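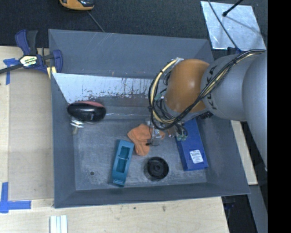 November 14, 2018

Natural dye notebook, madder batch 3

Finally, a red I'd put my name on! Batches 1 and 2 both slid toward brick, and I had started to blame the wool. Kumaresan Mudaliar looked over my notes last week and asked what water I was using. Tap, of course, straight from the sink. He told me to try adding a little chalk and, above all, to keep the temperature down. So that's what this one is.

Yarn: Grendia worsted, undyed, 100 g skeins. Scoured Monday night, left soaking until I was ready for it. Total dry weight on the scale came to 594 g, so one of the skeins is a bit short (I suspect the one I had already pulled a sample from).

Mordant: alum at 12 percent of fiber weight, cream of tartar at 6. Brought up slowly over an hour, held, cooled in the pot overnight. I usually get impatient and pull it out warm. Left it alone this time and the skeins felt lovely, no stickiness at all.

Madder: Sabbagh ground root, new bag, equal weight to the fiber. It smells sweeter than the last one, almost like beets. Soaked overnight in a jar, then strained through the old curtain fabric into the big pot. Pinch of chalk. The liquor went from orange to something much closer to wine while I was stirring, and I may have cheered.

Temperature log, skeins in:
start: 30 C
after 50 min: 58 C
after 92 min: 65 C, burner down to lowest
held at 65 for another hour, then off

It crept up to 68 once when I was on the phone. Added a cup of cold water and it dropped right back. No browning that I can see, but I want to look again in daylight.

Result after the first rinse: a warm, deep red, very even, with only one pale spot where a tie was too tight. Loosen the ties!! I wrote this same thing in batch 1 and clearly didn't read it.

Exhaust bath: threw in the two Toteo silk scraps and a cotton hanky. The silk came out a gorgeous coral. The cotton is a weak salmon, as expected with no tannin under it. There is still color in the pot, so I'm keeping it in the lidded bucket until the weekend. Please don't tip it out.

To do:
- lightfastness strips, half covered, south window, check in December
- wash test with the plain soap and with the blue one
- same recipe on the Pitomico blend, one skein only
- iron dip on a small piece of batch 1, might rescue that brick color as a plum brown
- order more alum, the tub is nearly down to the scoop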